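Short Fiction | Home and Away

The Box from Cirnwood

My grandmother kept her letters in a cardboard box, and when she moved to Derkau she sent it to me by post.

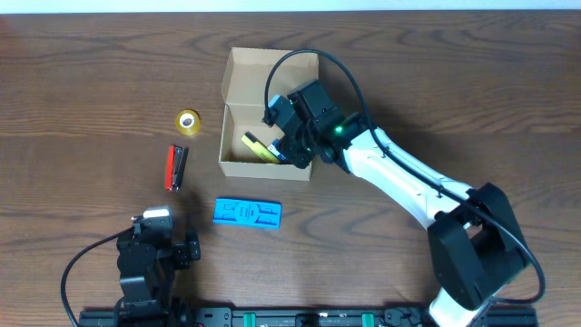 1. The letters

It came in March, after nearly 3 weeks on the road. I paid 600 for the delivery and carried it up the stairs like a sleeping child. There were letters from the years at Cirnwood, tied with kitchen string. I did not open them on the first evening. I made soup and I looked at the string.

2. The answer

On the second evening I read until my tea was cold. All the letters were from the same man, who was not my grandfather. He wrote of the weather, of his bad knee, and of a bench by the river where he would wait if she wished to come.

I telephoned her.

"Did you go to the bench?" I asked.

She was quiet for so long that I heard the tram pass under her window.

"It rained," she said. "But I had an umbrella."

Then she asked me if I was eating properly, and I said that I was, and she told me the price of plums in Derkau.

485 shares | 2 comments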